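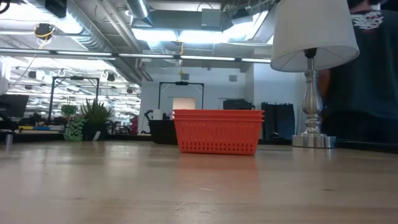 Unit 6 handout – Working rules for tabletop cells
Posted 2026-10-23, replaces the May version

Read before lab. Slides will go up when I get to it, but the slides are mostly headings, this is the text.

1. Where we are

Last unit was hazards (list them, rank them, argue about the ranking). This unit is what you do with the list. A rule is what's left of a hazard after somebody has decided who does what about it. If your rule has no "who" in it, go back.

Three layers, keep them separate in your notes:
Standards – written outside the building, slow to change, you cite them with the edition.
Site rules – written by whoever runs the floor. Can be stricter than the standard, never looser.
Task sheet – one page, one task, one table. Changes every time the objects change.

Most of the mess in the May reports came from mixing the second and third. A speed limit is a site rule. "Baskets start nested, handles of mugs face left" is a task sheet line. Don't put one in the other.

2. Reading a standard without falling asleep

Start with scope, then definitions. Skip neither. ISO 10218 is the one everyone quotes for industrial robots, and it's in two parts: one for the robot, one for the application and the cell. People quote part 1 at a problem that lives in part 2. The arm may be fine. The arm plus a gripper plus a table plus your elbow is an application.

"Shall" = requirement. "Should" = recommendation. "May" = permission. When you copy a clause into a report keep the verb exactly. Two groups last time turned a should into a shall and then failed themselves on it.

Check the edition. Library has older copies on the shelf, the online one is current. Write the year next to the number every single time.

"Collaborative robot" – careful. The word on the brochure doesn't make the task collaborative. Same arm with a knife in the gripper, different assessment. You assess the application.

3. Household objects on the table

Everybody takes the arm seriously and then treats the objects as props. Rules below are from our site sheet, shortened.

3.1 Table surface. Glossy wood looks nice and gives you reflections of everything standing on it, so depth readings near the surface need checking before the first run. Do the check with the lights you'll have during the run. Ceiling panels on, if they're going to be on. If you change the lights, you redo the check, no discussion.

3.2 Nested things. Baskets, bowls, cups. The gripper closes on one rim or on two and you can't always tell which from the camera. Task sheet has to say how many are in the stack at the start and what counts as a failed separation. Write a force limit for the pull. Stack that jams = stop and un-jam by hand with the arm in a protective stop, not "let it try again".

3.3 Slots and holes. A finger can go through a slot in a basket and get hooked. Opening the gripper may not free it. Release procedure goes on the task sheet, tested once with the power low before anyone runs at normal speed.

3.4 Lamps. Anything mains powered on a work table gets its cord routed away from the reach envelope and fixed. Loose cord = no run. Shade sticks out a lot farther than the base, so measure the keep-out zone from the shade. I keep seeing keep-out boxes drawn around the base and the shade is left hanging in free space as far as the planner knows.

3.5 Plants. Yes they count. Leaves move, and trailing ones cover more table than the pot does. Pots are heavy for their size and tip. Either they're in the task or they get a keep-out zone like the lamp.

3.6 Breakables. Mugs ok. Thin glass needs a signoff.

4. People

4.1 Someone standing near the table with their back to it is the case to design for. They're busy, they step backwards, they aren't looking. If your risk reduction depends on that person noticing something, write down what they'd notice and how. A light behind them doesnt count.

4.2 Operator is at the stop button. At means hand's reach, measured seated if you sit. Operator doesn't also reset objects. Two jobs, two people, or the arm is stopped in between.

4.3 Nobody's hands are over the table unless the arm is in a stop state and the operator has said so out loud. Hear "stopped", answer "going in", finish with "clear". Sounds silly for the first ten minutes. Then it's habit.

4.4 Neighboring cells. Your envelope ends where the next frame begins. If two envelopes touch, the two operators agree who runs first. They agree before power on.

5. Overhead

Always forgotten. Look up before you start. Cables that hang, camera mounts, anything clamped to a rail or crossbar. The question for each: what holds it, and what holds it if that lets go. Second fixing for anything above a place where people stand. Hanging cable gets tied off above head height, and a hook on the end of one is the kind of thing that catches a lifted basket, so look at the loop too.

Camera bumped = calibration void. Log it, redo it, carry on. The groups that didn't log it lost far more time than the groups that did.

6. Logging

Each run gets one line. Run number, task sheet version, operator, object set, stop (yes / no), reason. Reason is in plain words. "Error" isn't a reason.

Worked case, use it for the problem set. Lindik ran a basket and container task over one long stretch, 2,189 runs logged, target had been 2,000. Of those 327 had a stop. Sounds bad? Depends what's in it. Do the following:
Work out the stop rate.
Say what you'd need to know before calling that rate high or low.
Some 400 lines in the log had no task sheet version. What can you still conclude from those lines and what can't you?
Suggest one change to the log form. Just one. Say which column it costs you.

I'm not looking for a particular rate limit, there isn't one in the notes. I want the reasoning.

7. Two task sheets to compare

Both are in the course folder. The Weltgate sheet is long, four pages, every object has its own paragraph and the stop procedure is on page three. The Eklund sheet is one side, stop procedure at the top in big type, but it says nothing at all about start positions. Neither is good enough to hand in. Mark up both, then write your own for the same task (unstack, place, restack). One page max. Font no smaller than this handout.

Fitenar is the checklist tool, you all have a login from unit 2. It'll let you tick "not applicable" with the comment field empty. Fill in the comment. An n/a with no comment counts as missing when I grade.

8. Before power on – copy this into your notebook

Task sheet printed, version matches the log
Stop button tested today, by todays operator
Cords fixed, overhead checked
Objects at start positions, stack count matches sheet
Keep-out zones loaded and looked at on screen, incl. lamp shade
Lights as they'll be for the run, depth check done
Everyone near the table has been told
Operator says "powering on"

After: arm parked, gripper open and empty, power off, objects back in there bins, log closed. Then coats.

9. To hand in

Part A, the log questions from section 6. Part B, marked up sheets plus your own. Part C, pick one rule from section 3 and find the clause in the standard it leans on. If you think it leans on none, say where you looked. Clause number, edition, verb.

Lab groups same as unit 5. Closed shoes, sleeves that don't dangle, lanyards off.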